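2019年4月9日
记录：小厨房当班人　Mullum 项目本，续上一页

上午先把三月欠的那几条补掉，不然又要忘。

三月最后一次试摆，结论写得太潦草，自己都看不懂。“灰桌往里，白桌靠右，盆不动”，盆是哪个盆？翻了半天，应该是指洗菜用的那个，不是桌上的不锈钢碗。以后写物件写全名，颜色加材质，别写“盆”“那个”“老位置”。

今天主要三件事：
一，灰木桌的高度重量一遍
二，摆桌流程走完整，含收
三，白折叠桌到底留不留

灰木桌高度：767 mm，量的是桌沿上表面到地砖。之前本子上那个数不对，当时尺子压在砖缝里了，难怪跟 Cingate 那边的图对不上。改过来了，原来的数字划掉，没涂，留着看得见。量的时候尺子立在砖面正中，别再立缝上。桌腿四个点都量，取的是靠外这一侧。里侧那个角垫过纸片，垫片一抽桌子就晃，先不抽。

垫片的事再记一句：纸片泡过水会塌，拖地之后桌子晃得更厉害。该换成软木或者橡胶的。Kleinschmidt 的目录里有自粘的脚垫，厚度有好几档，等下次凑单一起买，不单独下单，运费不划算。

灰桌桌面。做旧的灰木纹，看着耐脏，实际上是看不出脏，两回事。酱油滴上去隔一会儿再看，跟木纹混在一起，手摸才知道黏。擦桌子必须顺着纹擦，横着擦会把碎渣带进凹的地方，之后得用牙刷挑。今天就挑了半天。饭粒干了以后最难弄，先拿湿布捂，捂 10 分钟，再擦，不要用指甲抠。上次抠出来一道白印，还在。

要不要上蜡油？三月讨论过，没定。我的意见是先别上。上了之后颜色会深，跟以前的照片没法比，而且试摆期间天天擦，上了也白上。等 Mullum 这一轮做完再说。

摆桌流程。按“一个人，在家，不赶时间”来摆，顺序如下，边做边记的，乱：

先清桌面，全部东西挪到白折叠桌。
擦。
等干。这一步老是跳过，跳过的后果是碗底一圈水印。
不锈钢小碗放前沿中间，离桌沿留一掌。
其它的碗杯往后放。
最后才放零碎的小东西，先放零碎的话后面拿大件的时候一定会碰倒。

走下来 17 分钟。比预想的慢。慢在哪里：来回走。东西都在右手边的白桌上，人站在灰桌正面，每拿一次就要转身走两步再转回来，地砖又滑，不敢快。后来改成先把要用的全拿到灰桌的近角，再从近角往里分，快很多，14 分钟。第二遍本来就熟一点，不能全算在改法头上，这个要老实写。下次应该反过来做，先做改过的，再做老的，看差多少。

（两遍之间歇了一下，喝水，把第一遍的记录誊了。誊的时候发现漏了“等干”，补上。所以第一遍其实是等干了的，只是没写。）

不锈钢小碗：亮边，容易照见灯，眼睛不舒服，但是好洗，不串味。轻。放下去声音大，灰桌桌面硬，“当”一声，晚上做饭的人会介意。试了底下垫一块叠过的抹布，声音没了，但是抹布一湿碗就粘住，拿碗的时候把抹布也带起来，反而麻烦。放弃。硅胶圈应该可以，Brulia 的样品里好像有配过一种，得去储物柜里翻。没翻到的话就问他们再要一份，顺便问能不能单卖圈。

淡紫色塑料碗：好处是远处也一眼看得见，放在灰桌里侧不会找不着。坏处是油，塑料嘛，沾了油要洗两遍，第二遍还得用热水。建议只装干的东西，果子、零食、拆下来的夹子之类。不要再拿它拌凉菜了，三月那回的辣油味洗了好久才散，写在这里提醒自己也提醒大家。

白色小杯：太小，容易被大的挡住，伸手过去拿的时候袖子会带倒。位置要么最前，要么就单独给它留一块地方。今天放在里面，凑合，不满意。下一次试着放到左手边。如果是倒过水的杯子绝对不能放里侧，水洒了往桌缝里走，很难擦。

橙色的那件，拿来当参照物挺好，灰桌面上最跳的就是它。以后每次试摆都带上，方便前后对位置。不过别放太靠边。

左后那一堆白色小件，得找个托盘。散着不行。每次擦桌子都要一个个拿起来，擦完又一个个放回去，放回去的位置还都不一样，后面对照就没意义了。托盘要浅，要有边，颜色别选灰的（选灰的就跟桌子糊成一片了）。尺寸：先拿纸板剪一个试试，合适了再买。纸板在工作台底下，剪刀用完放回原处，上次找了半天在冰箱顶上。

白折叠桌，留不留。

留的理由：
摆桌的时候有个中转的地方，这个太重要了，没有它的话东西只能放地上或者灶台边。
桌面白，掉了什么一眼看得见。
可以收。说要收就能收，这是灰桌做不到的。

不留的理由：
占右边的过道。人从它和灰桌之间走，端着汤就很紧张。
桌腿的锁扣有点松，往上一提会咔一下。还没出过事。锁扣要检查，写进每次开工前的清单里。
桌沿薄，碰到大腿很疼，今天碰了两回，同一个位置。

我倾向于留，但是往右再让一点，把灰桌前面那块地空出来。前面那块地是要给人站、蹲、开柜门用的，现在觉得宽，真做饭的时候两个人一错身就不宽了。Cingate 给的平面图上这一块画得很宽裕，那是没放白桌的情况。下次跟他们对图要先问清楚，图上有没有把临时家具算进去。没算的话，我们这边试出来的数字跟他们的根本不是一回事，对也白对。

白桌挪了之后地砖上贴胶带做记号，四个脚各一个小直角。用纸胶带，不要用布胶带，布胶带撕下来有胶，地砖缝里的胶最难清。上一轮留下的记号今天刮掉一半，还有一半没刮，太硬了，明天用吹风机热一下在刮。

地面：砖，拖完很快就能走，但是砖缝存水。桌腿如果刚好压在缝上，拖完要把腿底下也擦一下。灰桌的架子和腿颜色深，溅了面粉很明显，今天和面的时候没注意，下面一片白点。擦腿用半湿的布，由上往下，最后擦脚。先擦脚的话布就脏了，又得洗。

插一条和摆桌没关系的：洗碗海绵换了，旧的那块拿去擦灶台，已经剪了一个角做区分。剪角的=擦灶台，不许再拿去洗碗。

里面那台白色大电器先不动。它在灰桌后面，桌子如果再往里推就挨得太近，后面散热和擦灰都不方便。所以灰桌往里的极限就是现在的位置，不要再推了，三月那句“灰桌往里”到此为止。后面要腾地方只能动右边。

收桌流程也走了一遍，跟摆的顺序倒过来，零碎先走，大件后走。有一个问题：收的时候碗是脏的，不能跟干净的放同一块地方。白桌要分左右半边，靠里放干净的，靠外放脏的，中间放一条布隔开。试了，可行，就是布会滑。换成防滑垫应该好一点，还是那句话，跟脚垫一起买。

脏的碗不要摞。不锈钢碗扣在塑料碗上会吸住，拔的时候“嘭”一下汤汁溅出来。平放，占地方就占地方。

收完之后灰桌再擦一遍，这遍可以用干布。擦完手掌平着摸一遍，从左到右，有黏的地方就再来。眼睛看不出来的，前面写过了。

还有抹布的分工，老问题了，今天又混了：
桌面用的，挂左边钩
地上用的，放桶边，不许上桌
擦手的，挂水槽旁边
混了就全部重洗，没有商量。今天重洗了一遍，耽误了吃饭。

光线：下午比上午差，灰桌里侧尤其暗，木纹都看不清，碎渣更看不见。顶灯开了也一般，人一站到桌前自己的影子就盖上去了。可以考虑在侧面加一盏夹灯，夹在架子上，别夹灰桌桌沿，会留印。储物柜里有一盏旧的，灯泡不知道好不好，没试。

待办，随手列：
脚垫、防滑垫，跟 Kleinschmidt 一起下单
翻 Brulia 样品，找硅胶圈，没有就去要
纸板剪托盘
白桌锁扣检查，写进开工清单
胶带记号刮干净
问 Cingate 平面图算没算临时家具
夹灯试亮
顺序反过来再走一遍流程，记时间

下午后来又想了一下前沿中间那个位置。小碗摆在那里，顺手是顺手，站在正面伸手就到，但是从右边白桌那一侧过来的人要绕一下，手臂得横过整个桌角。如果主要是一个人做，没问题。两个人的话，小碗应该偏右一点，放在两边都够得到的地方。这个下一轮专门试，一个人的和两个人的分开记，不要写在同一页，三月就是写在同一页才搞混的。 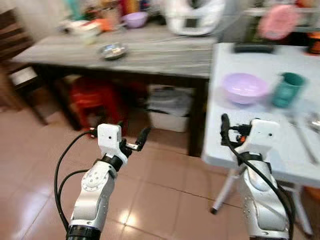 偏右放的时候还要注意别太靠桌角，人转身的时候胯正好在那个高度，一蹭就下去了。离角留两掌，先这么定，试完再改。两个人那一版谁站哪边也要先说好，不要做到一半换边。

塑料碗的位置两版都不变，只动小碗，别的都别动，要不然又说不清是哪个起的作用。

本子快用完了，新的在抽屉里，封面先把 Mullum 写上。钥匙挂回去了。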